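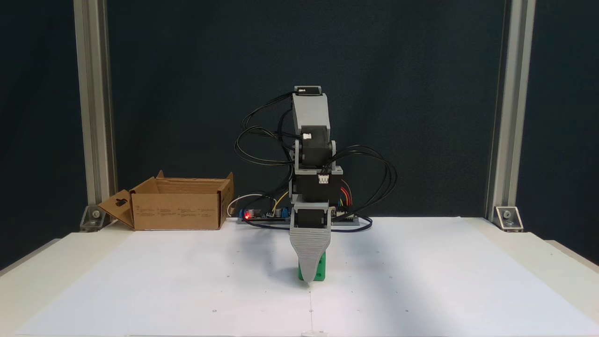
Which servo do we check first when the small arm starts landing low on its picks?

The elbow. It carries the most load in the reaching-down pose, and its horn screw has worked loose twice since February.

22 June 2023, Ankrah bench, arm 3

Sena reported the gripper touching the paper at the bottom of the pick. Powered off, held the upper link and rocked it by hand. Play at the elbow, none at the wrist. Took the horn off, cleaned the screw, put it back with a drop of the blue threadlocker. Left it to cure over lunch.

While it was apart I looked at the cables. The loops need to stay big. Ekua tied them close to the links in spring to tidy things up and we lost a connector on the middle servo within a week. Left as they are now. Pushed each white plug home with a thumbnail – the middle one moved slightly, so that may have been part of the trouble.

Re-zeroed at the elbow only. Old offset 919, new one is on the card in the Prakex drawer. Moved the low point of the pick up 3 mm and ran it with the green block. Clears the table with the block gripped, not by much. Would not go lower than this.

Gripper fingers: print lines are still sharp at the tips, no need to swap yet. Dzifa has a spare pair printed in the same gray.

Paper: if a sheet gets moved, line the dots up again before running anything. The seam goes under the gripper, same as before.

Cycle count was just under 2,000 when I stopped it. Kwadwo wants the elbow checked every 8 days from now on. I said I'd do the next one.

Still to do: order M2 screws from Unon, ask Shirley if the Ciltedside arm has the same play, find the short hex driver.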